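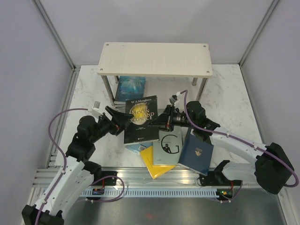
Small two-level shelf and a black book on a marble-patterned tabletop

Grovano (coffee grinder)

The Grovano is a household burr coffee grinder designed by Hok-lam Fang and made by Zeltton, a small appliance maker based in Geelong, Victoria. It was sold in Australia and New Zealand, first through kitchenware shops and later by mail order. Two main versions were produced, the original Grovano and the Grovano 2, along with a hand-cranked model called the Grovano Lu. Production of the electric models has ended. Spare burrs and hoppers are still made in small batches.

Contents
1 Background
2 Design
3 Models
4 Reception
5 Servicing and known faults
6 See also

Background

Zeltton began as a repair business for café equipment. Fang and his brother, Tsung-han Fang, took in espresso machines and commercial grinders from cafés along the Surf Coast, and much of their early work was replacing worn burrs. Home customers started to bring in blade grinders, most of which could not be opened without breaking the case. Fang built a first grinder for his own kitchen from a salvaged motor and a set of conical burrs meant for a larger machine.

A second prototype was shown to Roel Van Loon, who imported kitchen scales and kettles under the Zova name. Van Loon agreed to distribute the grinder if the noise could be brought down and the hopper made to fit under a standard overhead cupboard. Both changes were made before the first batch, which came to 532 units and went on sale in January.

The name was chosen by Tsung-han Fang from a list of made-up words. It has no meaning in any language the family speaks.

Design

The Grovano uses conical steel burrs driven by a geared motor. The outer burr is fixed to a threaded carrier, and turning the collar below the hopper raises or lowers it to change the grind. The collar has 36 click positions. The lower third of the range is meant for espresso and stovetop pots, the middle for filter coffee and the top for plunger and cold brew.

Ground coffee falls down a straight metal chute into a cup with a screw lid. Earlier prototypes had a plastic chute, which held a good deal of coffee through static. The metal chute reduced this but did not remove it, and the manual suggests adding a drop of water to the beans before grinding.

The timer is a mechanical dial that runs for up to 60 seconds. Fang preferred it to an electronic timer as it could be replaced with a screwdriver and no soldering. The case is held together with four visible screws on the base – no clips or glue are used.

Models

Grovano
The original model, with a cream or dark green case. The hopper is clear and has no shut-off gate, so it has to be emptied before it is lifted off.

Grovano 2
A revised version with a quieter gearbox, a hopper gate and a wider foot. The power switch was moved from the back to the right side after complaints from owners who kept the grinder against a wall. The burrs are the same as in the original and can be swapped between the two. A grey case replaced the green.

Grovano Lu
A hand grinder using a smaller burr set, designed by Stefaniia Yatsenko. It has a folding handle and an internal adjustment ring below the burrs. It was aimed at campers, and sold with a canvas pouch. Parts from the Lu do not fit the electric models.

Reception

The original Grovano was well received for its even grind at filter settings and for being easy to take apart. Its main criticism was speed. Chi-keung Tsai, writing in a home coffee newsletter, found it slower than other grinders at the same price and thought the espresso end of the range too coarse in its steps, with one click often changing a shot from too fast to too slow. Owners who made mostly espresso commonly fitted a thin shim under the carrier to gain finer settings. Zeltton did not endorse the change but later printed instructions for it.

The Grovano 2 was seen as a modest update. Its higher price was noted, as was the lack of any change to the collar.

Servicing and known faults

The burrs can be removed without tools once the hopper is off. Zeltton recommends brushing them out monthly and more often with dark, oily roasts. The grinder should be unplugged first, and neither the burrs nor the chute should be washed in water.

The most common fault in the original model is a worn nylon gear, which makes a clicking sound under load. The gear in the Grovano 2 is brass and can be fitted to the older machine, although the spacer behind it must be left out. Timer dials on early units may stick near the end of their travel. Cracks in the hopper collar are usually the result of overtightening.

A parts list for all three models was last revised on April 13, 2025. It does not cover the prototypes.

See also
Burr mill
Coffee preparation
Moka pot
Zova (kitchenware)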